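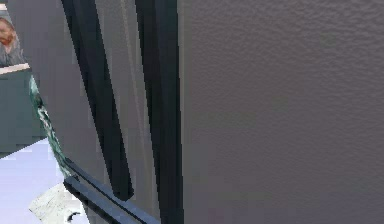 Open Day at the Dasow Robot Lab: Frequently Asked Questions

When and where is it?
The open day is 8/28/18 at the Dasow building, 526 Skimine Road. Use the side entrance. The front doors stay locked.

Do I need a ticket?
Yes, but it's free. Each demonstration takes up to 35 people, and you pick your time when you sign up.

What will I see?
Two things. First, the Kazmi arm does a short handling task on the lab bench while a staff member talks through it. After that you move to the screen room, where the same kind of work runs in simulation, shown from the robot's side with the gripper fingers in view.

Why simulate it at all?
We try out new motions in the simulator before we run them on the arm. A crash in there costs us nothing but a restart.

Can I drive the robot?
You can drive the simulated one. Turns are short and there will be a line. The real arm is run by staff only.

How long does a visit take?
Plan on 88 minutes for both rooms, plus time for questions.

Can I bring children?
Children 6 and older are welcome with an adult. The bench room gets loud when the air compressor kicks in — bring ear protection if that bothers them.

Is there parking?
The Relov lot across the street is open to visitors all day. Please don't park at the loading dock.

Can I take pictures?
Yes, in both rooms. No flash near the bench.

What if I can't make it?
We plan another open day in December. Sign-up will be on this page.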